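Recording Demonstrations at the Parcel Scanning Bench

This guide sets out the procedure for gathering parcel-handling demonstrations for the Zomurov learning system. It applies to all operators at the Mastano test centre.

Before you start

Step 1. Place the crate on the left side of the workbench and load it with mailers of mixed size and colour. Soft parcels are preferred, as rigid boxes are covered by the Beddoe set.

Step 2. Start the head and wrist recordings together. Confirm that both clocks agree.

Step 3. Grasp one item and bring it to the scanning pad. Folds should be left as they fall. 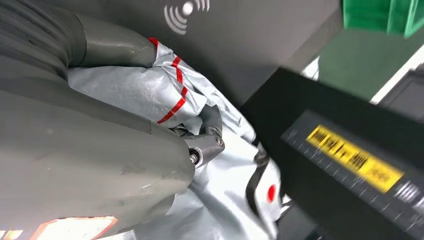 Wrist view: silvery, creased material held between the fingers near the scanning pad.

Recording the transfer

Step 4. Present the parcel with the shipping label facing upward, as marked on the pillar. If the label is underneath, turn the parcel over at the pad and keep the correction in the recording.

Step 5. Move the parcel to the belt with the right arm.
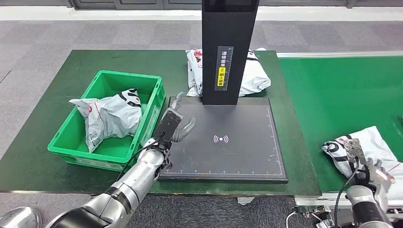

Release should be gentle, and the arm should be lifted clear before the next grasp begins. Allow 2 seconds between parcels.

Step 6. Open the fingers fully and hold them above the bench to close the episode.
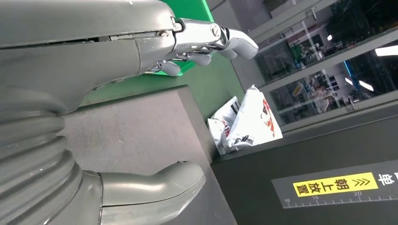 Reviewing and labelling

Discard any episode in which a wrist stream is missing. Tag the remainder by grasp type, using the 7 categories in the Iltulum labelling sheet, and upload them by 4 p.m.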